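Getting tea and coffee stains out of mugs — quick notes

We use cookies to remember your preferences and measure visits. Accept all / Manage settings

Baking soda first. Always. Damp cloth, a spoonful of soda, rub in circles, rinse. Takes a minute. Most brown rings go with that and you can stop reading.

Still there? Denture tablet, hot water to the brim, leave it overnight. One tablet per mug. Cheap ones work the same.

Don't use steel wool. Scratches the glaze and then the stain gets in the scratches and you're stuck with it. Learned that on a whole set from Kullow. Gone to the garage now, holding screws.

Gray metal marks inside (from spoons) are a diffrent thing. Soda won't shift them. You want a cream cleanser with oxalic acid in it, gloves on, rinse twice, then wash normal with dish soap.

Smell but no stain — white vinegar, half and half with water, 4 hours. Good for travel cups too, and do the lid seal seperately. Pull it out with a butter knife, blunt side. Mold loves it under there.

Microwave shortcut: 600 watts, mug of water with a slice of lemon, two minutes, let it sit before you grab it. Handles get hot on some of the cheaper stoneware. Nothing with a gold rim, obviously.

Dušan Štefanec wrote in to say he uses coarse salt and a cut lemon on his. Tried it. Fine on fresh stains, not much good on old ones. Smells nice though.

Hairline cracks — if the line goes dark after washing, water is getting in. Use it for pencils. No glue fix is safe for hot drinks, whatever the tube says.

Storage: don't stack more than two high, and don't hang the heavy ones on those little stick-on hooks. Cup hooks that screw into the shelf, pilot hole first, bit of soap on the thread. 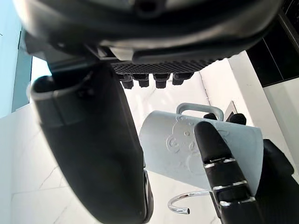

Drying next. Upside down on a rack, not flat on a towel, or you get that musty smell trapped inside. If you only have a towel, tip them a bit with a chopstick under the rim. Works for jars too.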